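Home Ask Browse topics Jobs & Careers Members Log in

Leaving a locum contract early for a permanent post, how bad does it look? 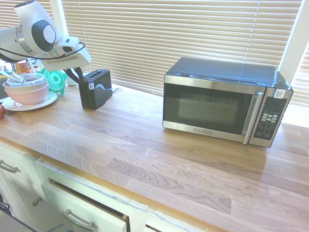 So I'm a GP, two years out of training, been doing locum work through an agency called Nosis. Current booking is 16 weeks at a practice in Fendard and I'm about half way through. Last Friday I got offered a salaried job at Zodura (group of surgeries, much nearer home, proper study leave). They want me in April. My booking runs past that by a few weeks.

Contract says 32 days notice "or by mutual agreement" and then there's a paragraph about the agency being able to claim costs if I go early. No figure given. Partners here have been decent to me and one of them is on the local training panel, so I'd like not to burn anything. But also I've wanted this sort of job since I qualified and don't want to mess Zodura about either.

Questions really:
- do I tell the practice first or the agency
- is it normal to ask the new place to wait
- can they really charge me

Haven't signed anything with Zodura yet, just the email offer. Any experiences welcome, esp from people who've done the locum to salaried move.

Posted by marshwren

inga_locum
Done this twice. First time badly.

Tell the agency first, in writing, same day you speak to the practice. Your contract is with Nosis by the sound of it, so notice goes to them. But ring or see the practice manager that same afternoon, before they get it second hand. I left it over a weekend the first time and the manager heard from the agency on the Monday morning. Very frosty last month after that.

Don't give notice until you have the Zodura contract in your hand and you've read it. An email offer is nice but I had one withdrawn once, funding fell through, and I'd already handed back my sessions. Six weeks of no income. So: contract, references cleared, start date in writing, THEN notice.

Asking them to wait is completley normal. Practices expect a doctor to have notice to work. Give them one date and stick to it. You might also offer to start part time, say two days a week while you finish off at the old place, if both sides can stand it. Check you're allowed to under the booking.

On the charge, ask Nosis to send you the clause with the amount, by email. Mine wanted 80 an hour for the unfilled sessions and dropped it when I found someone to cover most of them. If it's a real sum, get your union or defence body to look at the contract, that's what the subscription is for. Not a forum job.

And leave good handover notes. Results chased, referrals sent, a list of anyone you're worried about. People remember that bit a lot longer than the leaving.

pennyweight
Just leave, they'd drop you in a heartbeat if the rota changed. Locums come and go all the time. Wouldn't lose sleep.

old_duty_desk
Retired practice manager here. Disagree with the one above, it's a small world and we do all talk to each other. Had roughly 100 locums through the door over the years and I could tell you which ones walked out.

That said, going off to a permanent job is about the best reason there is. I never minded it. What I minded was short notice in school holidays. If your last weeks land on Easter then offer to work those and finish straight after, or swap some sessions forward. Ask the manager which clinics are hardest to fill, you may be suprised, ours was always the Thursday late.

Also worth asking for your reference now while they're pleased with you. And a quick coffee with the partner on the training panel, tell them yourself. If you want to be a trainer later on you'll want them to know who you are.

marshwren
Thanks both, and the other one I suppose. Have asked Zodura for the contract and told them my earliest date, they were fine about it, took one phone call. Will wait for the paperwork before I say anything to Nosis. Hadn't thought of Easter at all, going to check the rota tonight.

Last updated: April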